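Setdale Home & Workshop Forum
Board: Hand Tools and Storage
Thread: Molded case tool kits, keep the case or dump it?
Started Sunday, March 15, 2020

navwood_nay
Posts: 104
Ok so quick one before I have to go pick up my kid. Redoing the hall closet, tools have to fit on one shelf. I have the usual black plastic case kit, tools snap into both halves, tape measure in the bottom, screwdriver in the lid etc. Half the pockets in my lid are doing nothing. Long skinny slots up top, mostly empty as far as I can see, and they take up a ton of room.

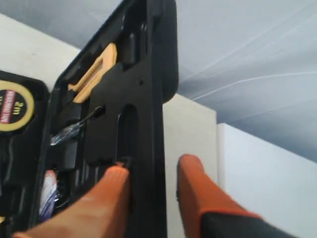 Lid side, with the 3m tape down in the base.

Question is do I keep the case or move everything into a soft bag. Shelf is 40 inches wide but not deep. Thanks – Nayara

RBarros
Posts: 603
Bag. Every time. Those cases are made to look full in the store, not to be used. You open it, lid flops, everything rains out. Had a Flundden one years ago, hinge went in the first winter.

jussarap
Disagree w/ Ronaldo. The case is the only reason my husband puts anything back. Empty pocket = something missing, you see it right away. In a bag you find out the pliers are gone when the sink is leaking.

RBarros
Posts: 603
You see it right away IF the pocket ever had something in it. Hers has slots with nothing in them. So what's missing? Can't tell.

navwood_nay
Posts: 104
lol that is exactly my problem. I don't remember what came in those slots. Sockets maybe? Bits? Got it secondhand and there was no list in it.

Elaine G
Try a label maker. Or just masking tape and a pen, write the name in the pocket. Did mine in May when we moved and it's still going. Slots that don't get a name, stick whatever you like in there. I keep pencils and a nail punch in mine.

Also those clear handle screwdrivers, watch them, the pockets grip hard and people pull on the shaft and crack the plastic tray. Push from the handle end.

jussarap
Good tip. Cracked mine doing that.

heledd_p
Posts: 2
New here, hi. Nayara what do you do for space when you're actually sorting? I tried it on the kitchen counter and lost a set screw down the back of the stove. Never again

navwood_nay
Posts: 104
Hi Heledd! Clear table, light colored top, case pushed over to one side, lid up. Here's how I had it.
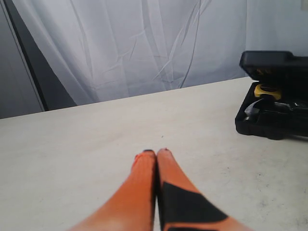
Sorting order matters more than I thought it would. I did big stuff first, then anything with a blade, then the little junk last, and I should of done it the other way around bc the little junk is what takes all afternoon. Leave the heavy stuff sitting in the base while you do the small parts, like the yellow and black handle there with the shiny metal head under it, so the case doesn't tip back when the lid's open. And a pale top is great for finding things, even a tiny dark speck shows up on it. Mine needs a wipe, I know, there's smudges.

heledd_p
Posts: 2
Oh that makes sense about the weight. Mine always goes over backwards. Will try on the dining table, it's dark wood though, so maybe an old sheet on it?

Elaine G
Sheet works but pull it tight, small screws hide in the folds. A baking tray is better for those.

RBarros
Posts: 603
Still say bag. You need a whole clear table to open the thing. Bag you open standing in the hallway.

jussarap
Ronaldo you also said the pegboard was a waste of money and then bought one

RBarros
Posts: 603
That was a different pegboard.

navwood_nay
Posts: 104
Ok update, back from pickup. Measured. Case closed fits on the shelf standing on its edge, handle out. Flat it sticks out over the front and the door won't close. So it stays, for now. Going to do Elaine's tape labels. The stuff I use every week (tape, screwdriver) might go in a small Rocha pouch on a hook instead, havent decided.

Elaine G
Standing on edge, check the latches first. If one pops you get the lot on your foot. A luggage strap around it is cheap insurance.

RBarros
Posts: 603
Pouch on a hook is a bag. Just saying.

navwood_nay
Posts: 104
Fine, half a point to you. Writing up what I'm doing so I stop asking:

1. Label every pocket that has a tool, tape and pen.
2. Clear the table again and give the top a proper wipe before the small parts come out.

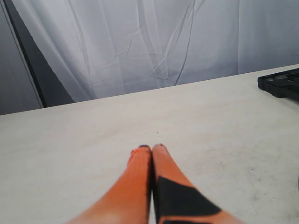

3. Small parts into the baking tray, sort by size, toss anything bent.
4. Refill the case, heavy stuff in the base, light stuff in the lid.
5. Strap, on edge, shelf. Hook for the pouch goes inside the door if the screws hold, it's a cheap hollow door so roughly 50/50.

jussarap
For a hollow door get the toggle kind of anchor, short ones. The long ones poke through the other side, ask me how I know

heledd_p
Posts: 2
Doing mine tonight. Does anyone oil the pliers before they go back in or does that wreck the plastic?

Elaine G
Light wipe of oil, then wipe it off again. Never had a problem with the plastic.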